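Betreff: Re: [Garten-Dumus] Zucchini, zu viele auf einmal

Hallo in die Runde,

in der Liste wurde geschrieben:

> Wir haben im September noch immer jede Woche 6 große Früchte.
> Einfrieren geht bei uns nicht gut, es wird alles Wasser.
> Hat jemand ein Rezept zum Einlegen, das nicht so süß ist?

Ich mache es nach der Art, die ich aus Bognár kenne. Auf 1 Kilo Zucchini nehme ich 375 ml Essig und nur 9 g Zucker. Die Scheiben müssen mit Salz über 30 Minuten stehen, dann gut ausdrücken - das ist der wichtigste Schritt. Dill und Knoblauch nach Geschmack. Die kleinen, festen Früchte sind dafür besser als die großen, bei denen muss man das Innere wegnehmen.

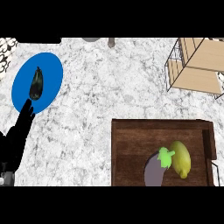

Dedomlow meinte dazu schon im Sommer, mit so wenig Zucker werde der Essig zu scharf, man solle lieber einen Teil durch Wasser ersetzen und die Gläser bald essen. Das habe ich noch nicht probiert.

Viele Grüße
Tudby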